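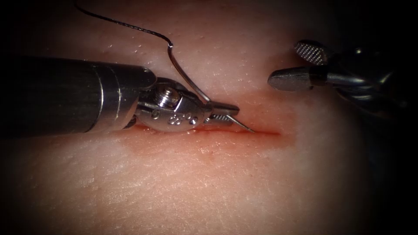

Perguntas frequentes sobre fios e agulhas de sutura – Clirari, apoio a compras hospitalares. As respostas referem-se ao material esterilizado de uso único e não substituem as instruções que acompanham cada lote. Uma agulha curva, como a que está presa entre as garras do instrumento sobre a incisão, classifica-se pela fração de círculo que o corpo descreve, e essa indicação consta sempre da caixa exterior.

Que diferença existe entre agulha cilíndrica e agulha cortante?
A cilíndrica afasta as fibras do tecido sem as seccionar e emprega-se sobretudo em tecidos moles internos. A cortante tem arestas ao longo da ponta e destina-se à pele e a tecidos densos.

O que significa a numeração do fio?
Quanto mais zeros, menor o diâmetro. Um fio 4-0 é mais fino do que um 2-0. A numeração não indica o material nem o tempo de absorção.

Fio absorvível ou não absorvível?
A escolha cabe ao cirurgião. Para efeitos de encomenda, os dois grupos têm códigos distintos e não podem ser trocados entre si, mesmo com calibre e agulha iguais.

Qual é a quantidade mínima por encomenda?
Uma caixa por referência. A partir de 300 caixas aplica-se o escalão da tabela Tullton; a partir de 2.000, a entrega é faseada.

Como devem ser armazenadas as caixas?
Em local seco, ao abrigo da luz direta, na embalagem de origem. Não comprimir as saquetas – a dobra pode comprometer a selagem.

É possível reesterilizar uma saqueta aberta por engano?
Não. O conteúdo deve ser eliminado no contentor de cortoperfurantes.

Aceitam devoluções?
Sim, de caixas fechadas e dentro do prazo de validade. O formulário 41 segue com a mercadoria. Caixas com o selo violado não são creditadas.

As referências Prullska continuam disponíveis?
Até ao fim de julho, enquanto houver existências. Os códigos equivalentes da linha Tiedemann constam da tabela de correspondências.

A quem se comunica um defeito?
A Sigita Laur, da área da qualidade, com o número de lote e, se possível, a saqueta original. Questões de faturação são tratadas por Benedikt Lenz.

Última revisão: 07/05/2024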